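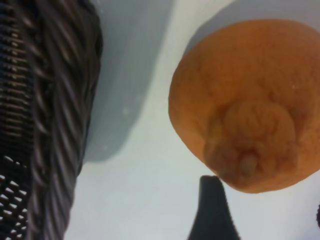
4.2 Wrist camera comparison

The second set of trials held the arm and the task fixed and changed only the controller and the finger shape. We used two controllers, the Papadakis impedance controller and the position controller that ships with the Kavberg arm, and two finger sets, the flat tapered Drindska fingers and a wider padded pair made in our shop. Each trial asked the arm to grasp one item on a white surface and place it in a woven basket. Items close to the basket were the hardest for both controllers, as the arm had little room to open the fingers on the basket side. With an orange, the wrist view near contact gives the fruit most of the right half of the image, and the tip of the black finger comes up from the bottom edge very close to the underside of the peel. The dark weave of the basket takes up the left side at the same time. The policy therefore has to judge the remaining gap from a small part of the image in which the finger is almost a flat silhouette. We did not add a second light to correct this, and we did not crop the wrist image before passing it to the policy.

Across all conditions we recorded 1,189 grasp attempts, of which 237 ended in a fault stop. A fault stop was logged when the force estimate at the wrist passed the limit set in Section 3, or when an operator pressed the stop button. Most fault stops under the position controller came during the approach. Under the impedance controller they came mainly during placement, when a finger touched the rim of the basket and the arm kept moving down. The padded fingers made this worse. Their tips are wide enough to catch on a braided edge, while the Drindska fingers tended to slide off it.

Contact with the basket was also difficult to label after the fact. The two annotators worked from wrist video alone, and they disagreed most often on clips in which a finger overlapped the rim in the image. A finger resting on the weave and a finger held a short distance above it can look nearly the same from the wrist (Figure 5).
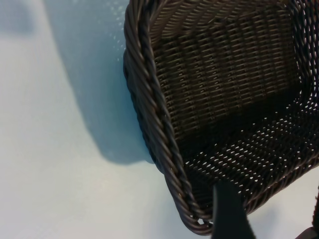 Figure 5. Wrist view with a gripper finger overlapping the rim of the woven basket near its rounded corner.

We settled these clips by checking the force log, and where the log was missing we left the clip out of the contact counts. Fotini Tsolakis reviewed the disputed clips a second time without seeing the first set of labels.

The basket shadow was a smaller problem. In early runs the Wokwood segmentation module sometimes joined the shadow to the basket and moved the planned approach away from items that were in easy reach. Retraining the module on images from our own workspace removed most of these cases. All results in Table 2 use the retrained module, and the same weights were used for both controllers and both finger sets.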